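Good practice for handheld gripper demos on zips?

Fathima Gunawardena
I'm recording zip tasks on mesh bags with a handheld gripper, 172 takes so far, and loving it! Does anyone have house rules for what counts as a good take? Mine are all over the place.

Koken
Great fun, aren't they? We wrote ours down after 1,603 takes, which was far too late. Close the jaws fully on the end of the zip before you pull, and keep both the jaws and the line of teeth in view the whole way. Pull along the zip — never across it — and if the mesh bunches up, leave that in.
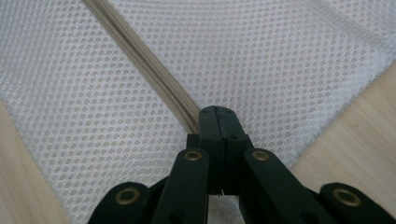
Labelling takes

Write the label the same day. We use "clean", "slip" or "regrasp", and 2 people have to agree before a take goes in. Keep the slips! They're so useful later. I'd also check the pivots for play every Sunday, or whenever you start a new batch.

Rosales
Agree with Koken on labels. No idea about zips, but for drawers we stop after 4 bad takes and have a tea.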